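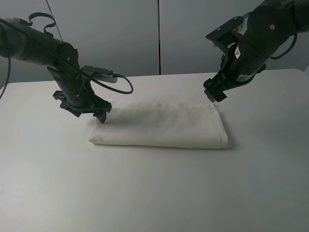 Hokville Linen Library, Equipment Loans

Section 3. Setting up the Pandix rotary iron at home

If you've got this far you've already signed the loan card and wrestled the thing into the boot of your car, so well done, that's the worst of it. I've been using a rotary iron for years (mine's an older Hajdu, same idea, noisier) and I still get a bit of a thrill when a tablecloth comes through flat. This section gets you from the carry case to your first pressed cloth. Descaling is in Section 5, and what to do about wax and red wine is in Section 6.

Finding a spot for it

1. Pick a solid table at a height you can sit at comfortably. Not the ironing board, please! The Pandix is much too heavy for it. A kitchen or laundry table is good.

2. Leave a gap of 300 mm behind the machine so the cloth can drop down the back without bunching against the wall. I lay a clean old sheet on the floor behind mine, because my floor is never as clean as I think it is.

3. Plug it straight into a wall socket. It draws 2,000 watts at full heat, and it doesn't want to share a powerboard with the kettle.

CAUTION: Don't use an extension lead that's still wound up on its reel. Coiled leads get hot under a load like this. If you must use one, unroll the whole lot first and keep it away from the chair.

Fitting the roller cover

4. With the machine switched off at the wall and stone cold, slide the cotton cover over the padded roller, seam side in. The drawstring end goes to the right, near the motor.

5. Smooth it along with both hands, then pull the string firm and tuck the tail inside the end cap. Any wrinkle in the cover will press itself into everything you own, so take your time here.

6. Turn the roller by hand once, all the way round. It should feel a little stiff but even. If it catches, the cover has ridden up under the cap - take it off and start again. I usually need two goes.

Note: covers come in two sizes and the bags look identical. Ours is the one with a blue tag. If yours has a green tag it belongs to the Poline, so give us a ring and we'll swap it.

First heat

7. Lift the pressing shoe clear of the roller, switch on at the wall, and set the dial to two dots. Leave it up until the light goes out.

8. You may get a warm, dusty smell for the first few minutes, especially if nobody has borrowed the machine for a while. Open a window. If you see smoke or smell burning plastic, switch off, unplug and ring us.

9. Once the light is out, run a plain pillowcase through before you go near anything precious. I keep a daggy old one in the case pocket for this. Check it for marks, and if it's clean, turn the dial up to suit your fabric: three dots for linen and cotton, two for blends, one for anything you're nervous about.

CAUTION: Never leave the shoe resting on a roller that isn't turning. The cover will scorch, and so will whatever is underneath. Lift the shoe before you answer the door.

Getting the cloth ready

10. Linen wants to be damp. I put 200 ml of water in a spray bottle, give the cloth a good misting, roll it up like a swag and leave it for half an hour. Straight off the line while it's still a bit clammy works beautifully too.

11. Fold big tablecloths in half lengthwise, right side out, so they fit the roller. Match the hems at the corners before you worry about the middle.

12. Feed the folded edge in first, keeping it square to the roller, and let the machine take it. Your job is mostly to hold the sides out gently. Don't push! Keep your fingers behind the guard rail the entire time, and tie back long hair and floppy sleeves.

13. If it starts to go crooked, press the foot pedal to stop, lift the shoe, pull the cloth free and go again. Trying to steer it straight halfway through gives you a diagonal crease that only another misting will shift.

14. Lay the pressed cloth flat and let it cool before you fold it up for the cupboard. Warm linen takes a crease very willingly, so I do napkins last and stack them on top of each other while I have a cuppa. For long storage I fold in thirds one time and in quarters the next, so the same lines don't wear through.

Packing up

15. Lift the shoe, switch off, unplug, and wait until it's properly cool. Allow an hour.

16. Take off the roller cover and pop it in the laundry bag. We wash the covers here, so you don't need to.

17. Wind the cord loosely and put the foot pedal in its own pocket. If it rides under the machine on the way home the cable gets pinched, and we've replaced that cable twice since January.

If something in this section doesn't match the machine in front of you, pencil it on the loan card and I'll fix it in the next version.

Bianka Szilágyi
Updated 15 November 2023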